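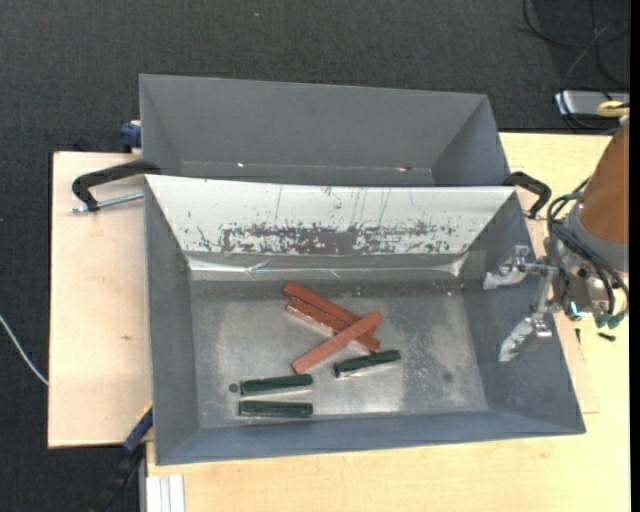 What makes bin picking hard for a robot, when a toddler can do it? The toddler doesn't need to know where everything is before reaching in. Most picking systems do, or think they do, and shiny metal and overlapping parts both spoil the estimate.

**Handout: the Saturday visit to Drenard**

Please read before you go. Kuo-hua Hsueh will run the demonstration and has asked that questions wait until the arm has stopped, having once answered one at length while it hadn't.

## Points to watch

- **Order of picking.** Three long red blocks lying crossed are a different problem from three green ones lying flat. Decide which you would take first, and write it down before the software chooses. You will be tempted to change your answer afterwards.
- **Approach angle.** Sloping sides help parts slide to the middle. They also give the wrist something to hit.
- **Worn metal.** Scuffs and bright reflections on a bin floor can confuse depth sensing. New bins are worse, as Previtz found after buying 50 of them.
- **Clamps.** Ask what happens to the calibration if a bin shifts by 2 mm. Then look at how many clamps people use.

## The number on the poster

Drenard's poster claims 85 per cent first-time picks over 1000 attempts. Ask Apolinar Bautista what counted as an attempt – he will enjoy this more than he lets on. The Sutunus group left out any pick where the planner gave up, and their figures improved overnight.

## To hand in

One page on a single failed pick: what the gripper tried, what stopped it, what you would change. "Better AI" is not a change. If you see no failures, stay longer.

Maldonado, chapter on grasp planning, is still the reading.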